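## Keeping dark clothes dark

I've got far too many navy and black things, and for years they all went the colour of old slate by April. So I've fiddled about with the washing until I found what works for me.

First, turn everything inside out. Buttons done up, zips closed, pockets emptied (I once washed a whole packet of seeds). I wash darks at 25 minutes on the short cycle, cold, spun at 800. Our old machine only went up to 3000-something on the energy label and I never did understand what that meant!

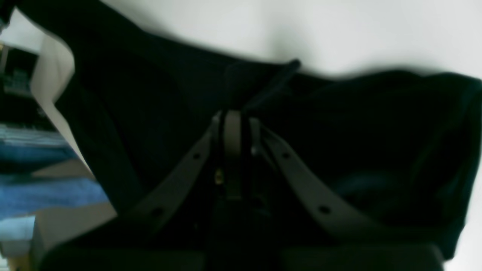

Tarık Akyol wrote in to say he swears by a cup of white vinegar in the rinse, and that his black jumpers have stopped going chalky since he moved to a hard water area. I've tried it and I'd agree, though I use half a cup - a full one made my airing cupboard smell like a chip shop.

Drying matters just as much. Keep darks out of strong sun, and give each one a good shake before you hang it up. Go easy on the powder too. I switched to a liquid, Plindine, and the white streaks along the seams went.

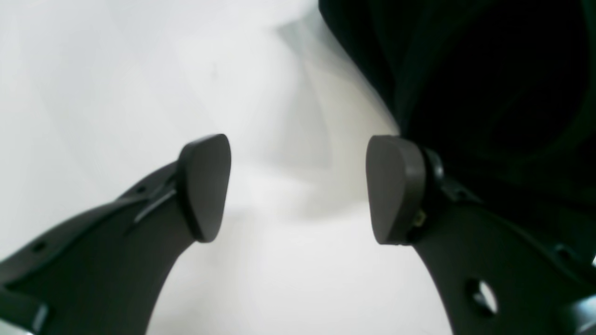 Does any of this work for black jeans, one reader in Hurnlow wanted to know, or do they need washing on their own? On their own for the first two or three goes, I'd say, and after that they can go in with the rest. Mine hang by the waistband overnight and I leave the ironing well alone.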